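일회용컵 정리하는 법 (탕비실, 카페, 행사용 다 됨)

컵 쌓아두다가 와르르. 다들 한 번쯤. 저는 Londlow 사무실 탕비실 맡으면서 세 번 당했고 그 뒤로 순서를 정해놨습니다. 바쁜 분들 위해 짧게 씁니다. 점심 전에 올려야 해서 오타 있어도 이해 부탁.

준비물
- 컵 (종이든 플라스틱이든)
- 마른 행주 하나
- 뚜껑 있는 상자나 긴 봉투
- 유성펜, 마스킹테이프
- 평평한 테이블. 흔들리는 접이식은 비추

1. 테이블부터 닦기
물기 있으면 종이컵 바닥이 먹어요. 젖은 행주로 한 번, 마른 행주로 한 번. 닦고 나서 바로 올리지 말고 커피 한 잔 마실 시간만큼 두기. 나무 상판은 특히. 결 사이에 물기 남습니다.

2. 섞인 컵 나누기
종이 따로 플라스틱 따로. 같은 흰색이라고 한 줄에 꽂으면 안 됨. 벽 기울기가 달라서 꽉 끼거나 헐렁하거나 둘 중 하나. 꽉 끼면 뺄 때 두세 개씩 딸려 나오고 헐렁하면 줄이 휘어요. 크기도 마찬가지. 회사마다 같은 용량이라고 적혀 있어도 입구 지름이 미묘하게 다름. Suretti 창고에서 받은 거랑 Kyriakidis 쪽에서 받은 거 섞었다가 고생했습니다. 박스 채로 보관하던 시절 얘기.

3. 안쪽 확인
귀찮아도 낱개로 굴러다니던 컵은 하나씩. 입구를 얼굴 쪽으로 돌려서 바닥까지 들여다보기. 볼 것은 이 정도.
- 바닥판이랑 옆면 만나는 이음선. 벌어진 데 없는지
- 안쪽 벽 접힌 자국. 실금처럼 옅은 건 그냥 써도 되는데 손톱에 걸릴 정도면 뺌
- 테두리 말린 부분. 눌렸으면 입 닿는 데가 거칠어요
- 먼지, 머리카락

그늘에서 보면 안 보임. 창가나 스탠드 밑에서. 컵을 살짝 기울이면 한쪽 벽에 빛이 들어와서 자국이 잘 보입니다. 잡을 때는 옆을 양쪽에서 가볍게. 안에 손가락 넣지 말기!! 꽉 쥐면 종이벽 들어가고 한번 들어간 자국은 안 펴집니다.
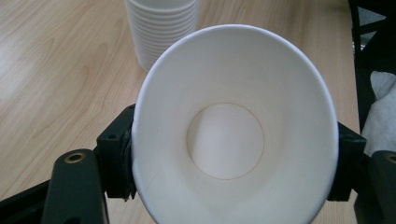
종이컵은 안쪽 먼저

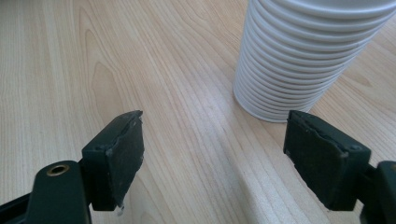 읽는 시간 7분

4. 쌓기
컵 쌓는 방법은 두 가지. 입구를 위로 해서 세우거나 뒤집어서 세우거나.

입구 위로: 빼기 쉬움. 대신 맨 위 컵에 먼지 들어가요. 밑이 좁으니까 높아지면 불안함. 금방 쓸 거면 이쪽.
뒤집어서: 넓은 쪽이 바닥이라 안정적. 며칠 두고 쓸 거면 이쪽. 대신 테이블이 깨끗해야 함. 입 닿는 데가 바닥에 닿으니까. 깨끗한 종이 한 장 깔면 해결.

꽂을 때 힘주지 마세요. 위에서 그냥 놓는다는 느낌. 꾹 누르면 안에 공기가 눌리면서 붙어버림. 붙은 컵은 살짝 비틀어서 빼기. 잡아당기면 테두리가 상합니다.

줄이 똑바른지는 옆에서 테두리 간격 보면 바로 나옴. 가로줄이 고르게 층층이 나와야 정상. 한 군데만 간격이 넓으면 거기가 삐딱하게 들어갔거나 다른 크기가 낀 거예요. 거기까지 빼고 다시.

높이는 팔꿈치 아래까지만. 욕심내면 무너짐. 저도 압니다 한 줄로 다 세우고 싶은 마음. 두 줄로 나누세요. 그리고 테이블 가장자리 말고 안쪽으로. 지나가다 소매에 걸려요.

5. 봉투 씌우기
원래 들어있던 비닐 버리지 말것. 그게 제일 잘 맞아요. 없으면 긴 봉투. 위에서 씌우지 말고 줄을 눕혀서 밀어넣기. 세운 채로 씌우다가 열에 아홉은 넘어집니다. 끝은 돌돌 말아서 마스킹테이프. 고무줄은 종이컵 테두리 찌그러트려서 안 씀.

6. 적기
테이프 위에 종류, 용량, 넣은 달. 8월이면 그냥 "8월". 이것만 해도 오래된 것부터 쓰게 됨. 안 적으면 꼭 새것부터 뜯어요 사람들이.

7. 넣을 자리
- 싱크대 밑은 안 됨. 습기, 냄새
- 세제 옆도 안 됨. 종이가 냄새를 잘 먹어요
- 전기포트 바로 위 선반도 김 올라와서 안 됨
- 허리에서 눈높이 사이 마른 선반이 제일 좋음

눕혀서 넣을 거면 위에 무거운 거 올리지 않기. 저희는 Stetix 선반 한 칸을 컵 전용으로 비웠는데 그 뒤로 찌그러진 컵이 확 줄었어요.

많이 살 때
행사용으로 3,000개씩 받는 경우엔 전부 꺼내지 마세요. 박스 하나만 뜯고 나머지는 그대로. 지난번에 쓰고 남은 게 1,118개였는데 다 낱개로 풀려있어서 다시 꽂느라 오후가 날아갔습니다. 그중에 179개는 테두리가 눌려서 연필꽂이랑 모종컵으로 돌림. 아까웠음.

자주 묻는 것

빼낸 컵 다 버리나요?
아니요. 안쪽은 멀쩡한데 테두리만 눌린 건 나사, 클립 담는 용도로. 바닥 벌어진 것만 버려요.

플라스틱컵이 서로 안 빠져요
안쪽 컵에 찬물, 바깥쪽은 미지근한 물에 잠깐. 그다음 비틀기. 다 말린 다음에 다시 쌓기. 종이컵엔 절대 하지 마시구요.

디스펜서 사야 하나요?
하루에 많이 쓰면 편하긴 해요. 근데 컵 입구 지름 재고 사세요. 안 맞으면 한꺼번에 쏟아집니다.

뚜껑 정리는 다음 글에 올릴께요. 그건 또 따로 할 말이 많아서.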